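Tips for a gaming corner that people swear by, and what I make of them

**Compressed air for a clogged controller.** Fine for crumbs round the buttons. For a drifting stick it did nothing on either of my 2 pads. I'd try recalibrating in the settings first, and I wouldn't pay Ferkurik prices for a can.

**Rice for a wet handheld.** No. Switch it off, stand it somewhere airy and leave it alone. The rice only gets into the ports.

**Toothpaste on scratched discs.** It's gritty, and I have yet to see it rescue a disc that a soft cloth and plain water couldn't. Wipe from the middle outwards, never in circles.

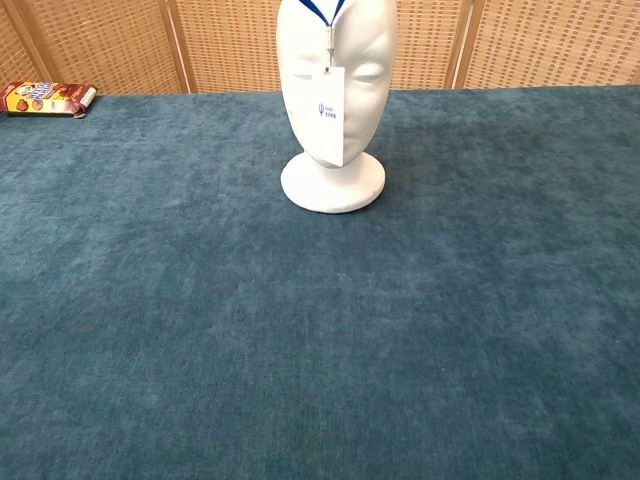

Teodora Milošević wrote in to say the toothpaste did work on her old role-playing disc, white paste only, no gel. Maybe so – but she'd washed it first, and I suspect the washing.

**Freezing a noisy console.** Please don't. Dust in the vents is the usual trouble. Unplug it, use a soft brush, and give it a hand's width of space at the back. I do mine every May.

**Cable ties.** Good, if you don't pull them tight. Strips you can reopen are better.

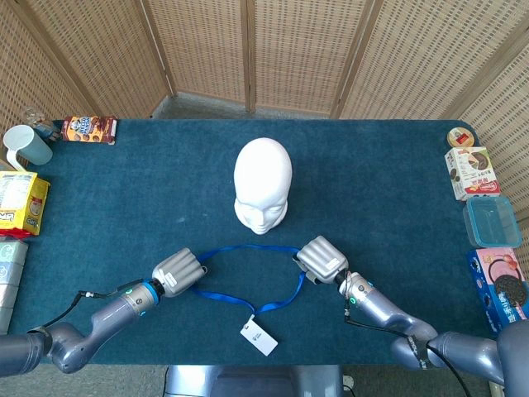 Can I clean a headset's ear pads with washing-up liquid?

A drop in warm water on a well-wrung cloth is enough for smooth pads. Fabric ones take ages to dry, so take them off the headset if they unclip.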